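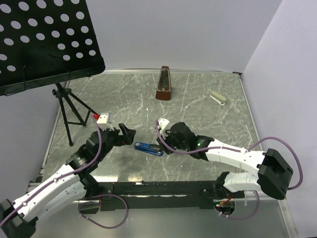
1/11 Shared tabletop robot cells: operating practice, second edition

The Torvik Automation Practice Group has issued its revised guidance for two-arm cells working on everyday objects. This thread sets out the main provisions for member sites. The edition takes effect on May 2, 2020, and replaces the text circulated in February.

2/11 Scope

The guidance applies to any bench cell in which two arms can reach the same object. It covers layout, cables, gripping, stopping and records. It does not replace a site's own risk assessment or any legal duty of the employer.

3/11 Shared reach

Where both grippers can reach one object, the task sheet must name the lead arm before power is applied. The second arm may be open and close by, but it does not close on the object until the lead arm has reported a hold. A blue stapler lying between two grippers is a typical case.

4/11 Objects on the table

Every object within reach is to be listed on the task sheet, including those the task does not use. A metronome at the back wall or a second stapler off to one side is still something an arm can strike. Unlisted objects are removed or added to the sheet.

5/11 Tall and overhanging items

Stands and similar items that lean over the working surface are entered with their full height and their widest point. The feet of a tripod are entered separately. Members reported more contact with legs than with the upper part, and the earlier edition did not address this.

6/11 Cables

Cables that follow an arm need enough slack for its full travel and no more. Loops below the mounting rail are checked at the start of each shift. Small wires under the rail should be tied back or covered. Sites have until the end of the first service interval, set at 3000 operating hours, to comply.

7/11 Indicator lights

A lit indicator on a wrist may not be taken as permission to reach into the cell. Staff must confirm the state of both arms at the control station. Colors differ between suppliers, and the group has decided against requiring a single scheme at this time.

8/11 Stopping

One stop control must halt both arms. Sites that run separate controls for left and right have to join them before the next planned service. Sverre Kvam is the contact for sites that need a longer period.

9/11 Records

Each cell keeps a log of contacts, dropped objects and manual stops. Logs are closed at 4000 entries and stored for review. Entries are signed by the person on shift. Initials are not accepted.

10/11 Training

Operators complete the Skomitz bench course before working alone. Yaneth Rivadeneyra and Oda Nyberg will hold the sessions for new sites. Operators who completed the earlier course need only the section on shared reach.

11/11 Comments

Written comments on this edition should be addressed to Leif Eklund at the Torvik office, with the section title in the subject line. Requests for the printed edition go to Borghild Kvam.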